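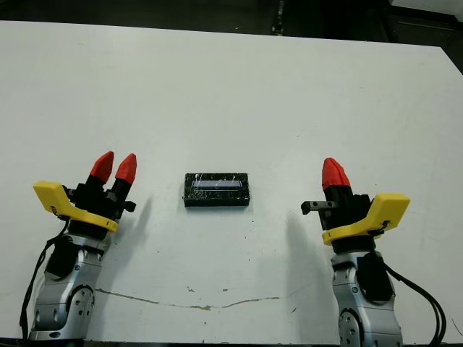
How to teach a two-armed robot to pick up a shiny black box

Posted 2024-05-16 by Corina Coman

If you've joined our robotics club since September, you'll know we've been stuck on one job for ages: get the two-armed robot to lift one small black box, pass it from the left hand to the right and put it down again. Sounds easy! It took me a whole term, so I'm writing it all up for whoever has the robot next.

Start with the table. Clear everything off it except the box, and give it a quick wipe if you can be bothered (the specks don't matter much, the crumbs from the biscuit tin do). Put the box in the middle with its long side facing you. I wouldn't tape an outline round it, as you want it to land in a slightly different spot each time.

Now park both arms with the fingertips pointing up, one either side of the box. This is the home pose, and every single run has to start from it. In Giltodeck, which is the program we use for recording, you can save the pose under its own name - I called mine "elbows in", but please yourself.

Next, press record and drive the left arm in slowly. Bring the fingers down over the short end of the box, leaving the other end free for the right hand. Close gently. Shiny wrapping is slippery stuff and the red tips will slide right off if you snatch at it, so count to 2 in your head before you lift.

The handover is the fiddly bit. Hold the left arm still (really still!) and bring the right one to it. Moving both at once looks very clever and I dropped the box every time I tried. Once the right hand has a grip, open the left, back it straight out, then lower the box and go home.

Do that 100 times. Sorry! Split it between a few of you and swap drivers every 7 runs or so, or you'll all get sloppy. Bin any run where you bumped the table, even if the box ended up in the right place.

When you've got the lot, copy the folder to the club laptop and start the training script, which Wibisono is the name of, for reasons lost to club history. Leave it overnight. My best version came from checkpoint 2,562, and the later ones got oddly jerky, so try a few before you settle.

If it keeps missing the box, look at your lamps first. Glare on the wrapping caused me more bother than anything in the code, and turning one lamp to face the wall sorted most of it. Watch the cables on the outside of each arm too, and leave them plenty of slack.

I'm trying it with two boxes next. Wish me luck, and shout in the comments if you get stuck.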